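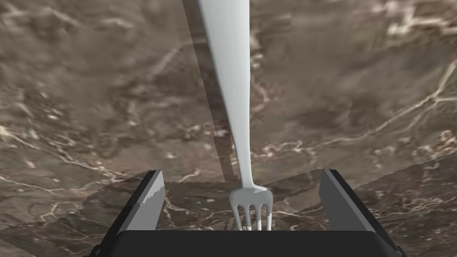
The Fork Problem
A home-built arm in a Dasthorpe workshop is learning to put away the silverware, mostly on a computer

Aarne Ikonen started with spoons. A spoon has a fat end and a thin end, and if a gripper closes anywhere on the thin end it usually gets hold of something. He had spoons working in the spring. Then he moved on to forks, and he has been on forks ever since.

Ikonen repairs elevators for a living. The arm is what he does in the evenings, on a bench he rents by the month at the shared workshop in Dasthorpe, between a man who restores outboard motors and a rack of other people's lumber. The project is called Seok, a name he picked because it was short enough to fit on the label maker. Its job is to take flatware off a counter and drop it in the right slot of a drawer tray. It does that for spoons and for some knives. Forks it does when it feels like it.

The hardware came first and cost him $660, not counting tools he already had. Most of that went to the arm, a secondhand Plisell kit with a cracked base plate. He drilled out the cracked part, bolted the arm to a square of aluminum, and bolted the aluminum to the bench. The motors run on 12 volts, from a supply he keeps in a vented metal box under the bench with a switch on the front. The switch matters. It is large, it is red, and it sits where his left hand rests when he is typing.

The gripper is his own. The one that came with the kit had soft curved fingers meant for foam blocks, and they let go of anything flat and smooth. He drew up a pair of straight fingers with flat inner faces and printed them in black plastic. They are on their fifth version. The early ones flexed at the root, so that by the time the tips met there was a gap farther back. He made the root thicker, then had to grind some of it away because it hit the counter before the tips did.

Working in the simulator

For the first few months he tested everything on the real arm. He would lay a fork down, run the program, watch it miss, write down how it missed, and lay the fork down again. A good evening gave him a few dozen tries. He also stripped a gear in the wrist when the arm drove its fingers into the bench at full speed, and the replacement took most of September to arrive.

While he waited he moved the whole thing into Dralness, a physics simulator that runs on the old gaming computer his daughter left behind when she went to college. Building the simulated arm took longer than he expected. The maker of the kit had published drawings, but they did not match the arm he owned, and he ended up taking it apart and measuring each link with calipers. Weights went on a kitchen scale. He entered it all by hand in a text file, and the first time he loaded the file the arm folded in half and sank through the floor. He had put one of the joint limits in degrees where the program wanted radians.

Now he can leave it running overnight and come back to 1000 attempts in the morning, with a log file that tells him which ones ended with the fork in the air. The simulated fork is a plain pale thing with four tines, and it sits over a brown marble surface veined in white. The marble came with the software. His own counter is gray laminate. He says he never got around to changing it, and then he found out that a busy background was useful. An early version of his detection code had learned to find the fork by looking for the only edge in view, and on marble there are edges everywhere. He had to write something better.

The shadows in Dralness are blocky, with edges like stairs, on the setting he uses. A higher setting would smooth them out and slow everything down. He tried it for a night and did not see any difference in the results, so he turned it back. What he did have to do was stop the program from treating a long shadow beside the handle as part of the handle. For a while it was aiming at the middle of the two together, and the fingers came down to one side.

Why forks are hard

Ask Ikonen what is difficult about a fork and he will take one out of his shirt pocket. There is usually one there. He lays it on the bench and presses the end of the handle, and the head tips up. He presses the tines and the handle lifts. A fork touches the counter in only a couple of places, and it rocks when anything pushes on it. If one finger arrives slightly before the other, the fork swings around and is no longer where the program thought it was.

Then there is the question of where to take hold. The handle is wide and flat at the end and gets narrow toward the neck. Closing on the wide part gives the fingers a lot to grip, but the weight of the head wants to rotate the fork in their grasp, and by the time the arm reaches the tray it may be hanging at an angle. Closing at the neck is better balanced. It is also the narrowest spot and sits highest off the counter. Closing around the head keeps the fork from turning, provided the fingers open wide enough and come in straight, and provided the tines don't catch on anything on the way.

He has tried all of these. Most of his recent runs start with the gripper wide open at the head end, the fork lined up between the fingers, and the program left to decide how far to travel along it before closing. He changes the starting angle a little on each run. Some mornings the log shows that it prefers the neck. Other mornings, after a small change to the friction value, it goes back to the head.

Friction is the number he trusts least. In the simulator it is a single value for each pair of materials, typed into a box. On the bench it changes with dish soap, fingerprints and the age of the plastic. He spent one weekend pulling a fork across the counter with a luggage scale to get a figure he could use, then washed the fork, pulled it again, and got another. He used the lower one. His reasoning is that a grip that works on a slippery fork will also work on a dry one, though he has a page of notes on the times it did not.

Back on the bench

The wrist gear came eventually, and he put the arm back together with a slower top speed and a current limit on the motor. Every week or so he copies the best program from the computer to the arm and tries it on real forks. The forks are from a thrift store and no two match. He wanted it that way. Some have thin necks, some have short tines, and one has a plastic handle that floats in the sink.

The results are mixed, and he keeps them taped inside the door of the cabinet above the bench. A program that looks good in Dralness will often drop the first fork it meets on the counter. The usual cause is height. The simulated surface is perfectly flat, and the bench has a low spot near the vise where the fingertips close on air just above the metal. He has shimmed the bench with a folded strip of aluminum flashing and has a better fix planned, which involves a small switch in one fingertip that would tell the arm when it has touched down.

He has also had to deal with timing. In the simulator both fingers move at exactly the same rate. On the real gripper the left finger is slower, by an amount he can hear if the outboard motors are quiet. He first tried to fix it mechanically, with a new bushing and some grease. That helped for a week. Now he delays the right finger in software and checks the delay whenever the weather changes. The workshop is not heated at night.

People who rent benches nearby have opinions about all this. The most common one is that he should use a magnet. He did, for an evening. It picked up forks very well, often several at once, along with a drill bit and the lid of a paint can. It ignored some of the thrift store forks completely, and he could not make it put anything down without adding a second mechanism to scrape it off. The magnet is in a drawer.

If you want to try it

Ikonen is willing to share his files with anyone who asks at the workshop, with the warning that the arm model matches his arm and no other. His advice to someone starting out is mostly about order. Measure the arm before modeling it. Get the simulated arm to hold still before asking it to move. Test with one object until the log is boring, then change one thing. Put the power switch where you can reach it without looking.

He would also do the gripper earlier. He spent weeks adjusting the motion of an arm whose fingers were the wrong shape, and nearly all of that work was thrown out when the fingers changed. A printed finger takes an evening and a small amount of plastic. Retuning the arm takes a good deal longer.

The tray is finished, at least. It is a standard drawer insert with the front edge cut down so the gripper clears it, and the slots are lined with felt to cut the noise. The spoon slot fills up without trouble on most nights. The fork slot had three in it when I left, and Ikonen was on the floor with a flashlight looking for the fourth.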